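Nestgate Hold Module
Retrofit for Pilent two-finger grippers
Item no. 3947

Ships with module, four screws, one short cable, and a printed instruction sheet that has been corrected.

The Nestgate Hold Module keeps a gripper's fingers where they were when the power goes away. If you own a Pilent gripper from the first production run, you may have assumed it did this already. So did we.

What went wrong

The original gripper had a spring meant to keep the fingers closed during a power loss. It worked nicely with the arm standing still, which is how we tested it. With the arm moving, the controller spent its last moment of power sending an "open" command, and the spring did not get a vote. Whatever was in the fingers went on traveling in the direction the arm had been going.

Gunārs Mägi found this in August, at the Trokutitz shop, when a breaker tripped and a tape dispenser crossed the room. He was fine. He wrote it up under the title "Tape," and it is still the shortest fault report we have on file. Over the next weeks he and Margus Siliņa cut the power on purpose 766 times. The gripper let go in 332 of them, a result we would have preferred to learn before printing the brochure.
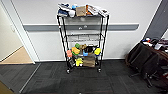

Tidying work is where the fault shows up most. The arm picks up something light, turns quickly, and reaches over a shelf at speed, so a badly timed release has height and direction on its side. A wire cart makes a decent example: the top shelf is heaped past its edges, papers and thin boxes hanging over the rim, while the two shelves under it have nothing on them at all. Let go of a parcel above a pile like that and you may lose several things for the price of one. We now ask customers to put the heavy items low and to set the arm to slow down over any shelf above waist height, module or no module.

What the module does

It sits between the gripper and the controller and ignores any "open" command that arrives while the supply voltage is falling. It also locks the finger drive mechanically. The lock stays on until someone presses the release button, and restarting the controller will not clear it. Several people have called to complain about this. It is deliberate.

Before you switch back on

1. Press the emergency stop, even if everything is already off. Power has a way of returning when your sleeve is in the mechanism.

2. Support whatever the gripper is holding with one hand and press the release button with the other. Do not ask the robot to help.

3. Clear the floor under the arm's full reach. Small boxes lying flat on carpet are easy to miss, and so are chair legs, which roll in from the side when you have stopped looking. Move the chairs out completely. The wrist camera sees the floor well enough straight ahead, but the gripper housing blocks a good part of its view, so walk over and look for yourself. 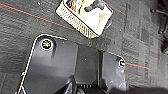 4. Run the arm to its home position at the lowest speed with the fingers empty.

5. Open and close the fingers twice. If the drive clicks, stop and call us. If it hums, that is normal and we have given up trying to fix it.

What the module does not do

It does not make the gripper safe to stand under. It does not hold wet bottles, loose paper, or anything heavier than the limit on the gripper's label. It will not stop the arm itself, which has its own brakes and its own page.

Fit

First-run grippers only, serial numbers up to 3093. Later units have the lock built in and do not need this part, although two customers have bought one anyway. Fitting takes one person and a star driver. Keep the old screws away from the new ones; they look the same and are slightly shorter.

Price and returns

Free to registered owners of first-run grippers, shipping included. Everyone else can order through Iglesias, our distributor, who will ask for your serial number and then ask again. Old springs do not need to be sent back. We have plenty.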